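Trustside Staff Forum
Operations and Workplace > Automation
Thread: Handheld gripper recording at the Brurnham office – effect on existing roles
11 replies

bench_lead_brurnham
Posted in August, 9:10 am
I am opening this thread at the request of several colleagues at Brurnham. As members are aware, the packing and kitting line at Trukaston is scheduled to receive two robot arms from Navarro. The arms are to be trained on demonstrations recorded by our own staff with the handheld gripper. Recording is now part of the regular rota at Brurnham, and 21 employees have completed the introductory session.
The target set for the first stage is 2000 accepted demonstrations. As of this morning the total stands at 1639. I would ask members to use this thread for comments on how the work is organized and how it affects their duties. Questions on pay grades should go to the separate thread.

kitting_second_shift
Posted 9:42 am
Thank you for opening the discussion. My concern is a simple one. The staff who record the demonstrations are the same staff whose tasks the arms will take over. The notice we received states that no positions will be removed "during the first stage." It does not say what follows. I would like a written statement covering the second stage before I am asked to sign up for further sessions.

ops_planning
Posted 10:05 am
The wording of the notice reflects what has been approved so far. The plan for the second stage has not been drafted. It would be incorrect to read the notice as a sign that reductions are intended.

kitting_second_shift
Posted 10:11 am
It would be equally incorrect to read it as a sign that they are not. That is why I am asking for the statement.

returns_desk
Posted 10:30 am
I have been on the recording rota since it began and my experience has been mostly positive. I spent six years at the returns desk at Trukaston, and the repeated lifting was hard on my shoulders. Recording is slower and more varied. I would not wish to go back to full shifts on the line. I do agree that the job title should be settled. At present I am listed as "kitting associate, temporary duties," and my last review had no section for the work I now do.

ergonomics_rep
Posted 11:18 am
I must add a point on physical strain. The gripper is held away from the body for long periods, and three members have reported soreness in the wrist and forearm. The guidance sheet allows sessions of up to two hours. I have proposed a limit of 45 minutes followed by other work. The proposal was submitted in writing and I have not received a reply.

bench_lead_brurnham
Posted 11:40 am
The proposal was received. I apologize for the delay. Until a decision is made, any member may end a session at 45 minutes and this will not be counted against the daily total.

night_inventory
Posted 1:15 pm
May I ask why there is a daily total at all? When a number is posted on the board, people hurry. I have seen demonstrations submitted that I would not have accepted from a new hire. If the arms learn from careless handling, the line at Trukaston will be correcting it for years.

ops_planning
Posted 1:37 pm
The total is used for scheduling only. Demonstrations are reviewed before they are accepted, and the rejected ones are not used in training.

night_inventory
Posted 1:52 pm
With respect, the reviewers are also working to a total – so the same objection applies to them.

returns_desk
Posted 2:20 pm
I do not fully share this view. Two of my own recordings were sent back last month with clear notes, and the notes were fair. It is true, however, that the review queue grows toward the end of each month and the notes become shorter.

line_trainer_trukaston
Posted 3:05 pm
Speaking from the receiving site, our staff have had little contact with the people doing the recording, and there is some resentment. Members here feel that their methods are being set down by colleagues in another building. A number of the kitting steps differ between the sites, including the order in which small parts are placed in the tray. I would request that experienced Trukaston staff be given places on the rota, with travel time paid, and that the arms not be started until the differences have been listed and agreed.

bench_lead_brurnham
Posted 4:25 pm
I support the request from Trukaston and will raise it with planning. I will also ask for the following to be placed on the agenda of the next site meeting: a written position on the second stage, a permanent job title for recording staff, the 45-minute limit, and removal of the daily total from the board. Members who have not yet attended a session are welcome to observe one at the Brurnham office before the meeting. Please reply with your preferred shift by the end of the month. 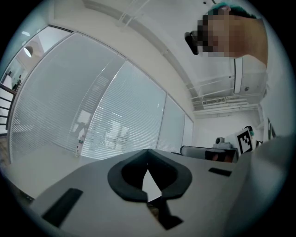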